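Snacks on the Table: Notes for the Kukis Club Talk
September 7, 2019

Opening

Good evening, and thank you all for coming out. Wait for the chairs to stop scraping. Say how happy I am to be back at the Rokine hall, and that yes, there will be tasting at the end, so please don't fill up on the sandwiches.

Start with the question I get more than any other - why does a grown adult need a whole talk about chips? Tell them about July, when I tipped out the pantry drawer to look for a birthday candle and found 108 empty bags I had folded flat and saved. Pause for the laugh. They usually laugh.

What cassava is

Keep this short, I always run over. It's a root, long and brown and a bit like a branch. It has to be peeled and cooked properly before anyone eats it. Sliced thin and fried, it gives a harder snap than a potato chip, and I think it holds a strong seasoning better. Mention tapioca here, as people are always pleased to find out they've been eating cassava in their pudding all along.

Flavors

Talk about how I set out a tasting at home. I lay the bags flat so folks can read the fronts, and put bowls out beside them, and I never open everything at once. Mild first, then the seaweed, then barbecue, with water in between. The seaweed is the one people are shy about, and it's the one they ask me for afterward!

Bring up the slide and let them look for a minute before I go on.

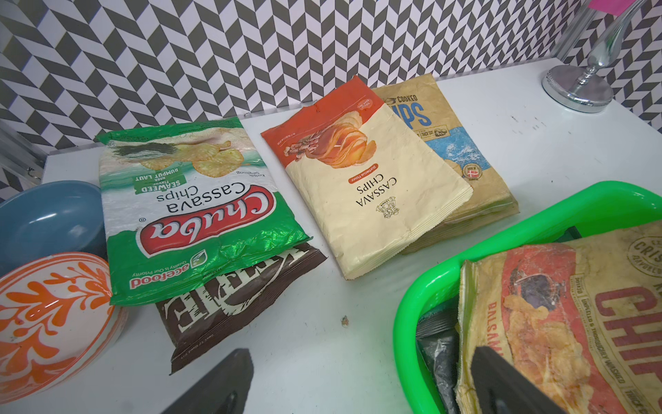 Seaweed and barbecue cassava chips, with bowls to the side.

Point out the green and white Chuba bag, and read the Indonesian aloud, slowly: rasa rumput laut, seaweed flavor. Then "renyah, gurih," which I'd put as crisp and savory, though gurih is a lovely word and savory doesn't quite cover it. Ask if anyone in the room has a better one.

Move on to the cream-colored bag with the barbecue chips on the front. Ask for a show of hands, seaweed or barbecue, and remember the answer for the tasting.

Before the tasting

Remind everyone to check the labels for allergies. Napkins are by the door, bowls go back to the kitchen hatch. Questions while we pass things along.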